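Play-testers wanted (yes, paid) at Fostine Games, Mallanthorpe

G'day! I run Fostine, a small tabletop games workshop in Mallanthorpe, and I'm after a handful of people to come and play games with us on weeknights through April and May. If you've ever argued over whether a shuffleboard puck was hanging off the edge, you're probably the sort of person I'm looking for.

A bit about us. I started making games in my garage after my kids wore out their third bar skittles set in as many Christmases, and I thought, surely I can build one that lasts. We do bar skittles, finger billiards and a long skinny shuffleboard that folds in the middle, and last year 2,383 of our games went out the door, mostly to caravan parks, pubs and grandparents. We're still tiny. You'll probably be let in by whoever is closest to the roller door.

What we're testing

The new one is called the Flostach. It's a two-player flicking game on a round table, with a raised centre, a gutter around the outside and coloured discs that you fire from your own side. Sort of a cousin to the old flicking boards your nan may have had, but quicker, and a fair bit nastier once you get the hang of the rebounds. I love it. My family have had enough of it, so I need fresh opponents.

We've got the rules to a point where I'm happy-ish. The things I can't settle on my own are how long a match should go, whether the gutter rule is fair on the person going second, and if the scoring makes sense to someone who has only read the sheet once. I wrote the sheet, so I'm useless for that last one!

What you'd be doing

You'll come in at 6 pm, get paired up with another tester and play until 9 pm with a break for dinner (pizza usually, but I'm open to offers, and let me know about allergies). After each match there's a short form. Between matches I'll wander over and ask you nosy questions, like which shot you were dreading and when you got bored. Please tell me when you got bored. I've had testers be far too polite and it cost me a whole production run of scoring pegs that everyone secretly hated.

There are 26 places. I'd like each person to do at least four evenings, because the first night is mostly people learning to flick straight. We'll also swap the discs and the table surface from week to week without telling you what's changed, so you'll need to be okay with being kept in the dark a little.

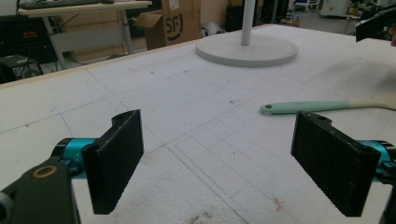
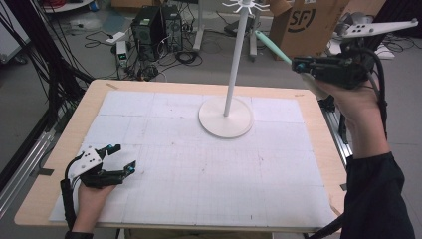 What you get

Testers who finish four evenings are paid $400. It's a flat amount, paid by bank transfer the week after your last session. You also get first dibs on a finished Flostach at cost, and your name printed on the inside of the lid if you want it there. A few people from our shuffleboard tests said no thanks to that, and that's fine too.

Who I'm after

Adults, 18 and over. All levels, and I mean it. I'd like some proper competitive types, some people who only play games at Christmas, and a few who reckon they don't like games at all. Left-handers, please put your hand up, I'm very short on you and the gutter may well favour one side. If you play in the Sorrentino Cup skittles league down the road you're welcome, but I'll only take a few of you so the scores don't go haywire.

You don't need to stand for it. The table works from a chair or a wheelchair, there's step-free entry from the car park, and the loo is on the same level. It does get noisy when a few matches are going at once, so if that's hard for you, mention it and I'll put you on a quieter night. Wear something warm as well, the heater is more of a gesture.

I can't take anyone who works for another game maker, and I'll ask you to sign a one-page agreement saying you won't post the rules or any photos of the table before it's on sale.

How to apply

Send a message through the contact form with "Flostach tester" at the top. Tell me which evenings suit, whether you're left or right-handed, and the last game you played that made you cross. No résumé, please. Applications close at the end of March and I'll answer everyone, though it might take me a week or so if the workshop's flat out.

If you'd rather have a sticky beak first, drop in any weekday arvo between 2 and 4 pm. We're at unit 417, around the back, and parking is free after 5.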